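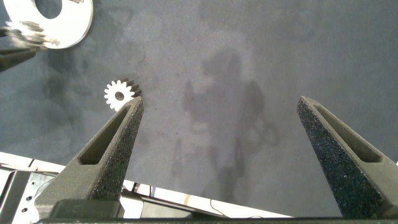
Chapter 6
Soil Water and Its Measurement

Category: Earth Science > Soils and Land Use

6.1 Why water content matters

Soil is a mixture of mineral grains, organic matter, water, and air. The spaces between the grains are called pores. When every pore is filled with water, the soil is saturated. When water has drained from the large pores under gravity, and the small pores still hold theirs, the soil is at field capacity. Plants draw on the water that remains until the films around the grains are held too tightly for roots to remove. This lower limit is the wilting point.

The water between field capacity and the wilting point is called available water. Its amount depends mainly on texture and structure. Sands drain quickly and store little. Clays store a great deal, but much of it is below the wilting point. Loams usually have the largest share of available water for their total pore space.

6.2 Gravimetric water content

The simplest measurement is made by weighing. A moist sample is weighed, dried in an oven at 105 °C until its mass no longer changes, and weighed again. Gravimetric water content is the mass of water lost divided by the mass of dry soil.

Suppose a core from the Larard plots has a dry mass of 600 g and lost 30 g of water in the oven. Its gravimetric water content is 30/600, or 0.05. Note that the divisor is the dry mass. Dividing by the moist mass is a common error and gives a result that is too low.

6.3 Volumetric water content

Irrigation work needs water per unit volume of soil. Gravimetric content is converted by multiplying by the bulk density of the soil and dividing by the density of water. Bulk density is found from a core of known volume, so the core must be taken without crushing or stretching the soil.

The Vesex survey, used in the problems at the end of this chapter, was carried out in August by Nusrat Bhuiyan. It reports volumetric content by depth for two fields, Weltell and Aoki. Weltell is a coarse sand over gravel. Aoki is a silt loam with a dense layer below the plow zone. Section 6.4 begins with the forces that hold water in each of these soils and defines matric potential.

Last updated April 21, 2018
30 shares | 0 comments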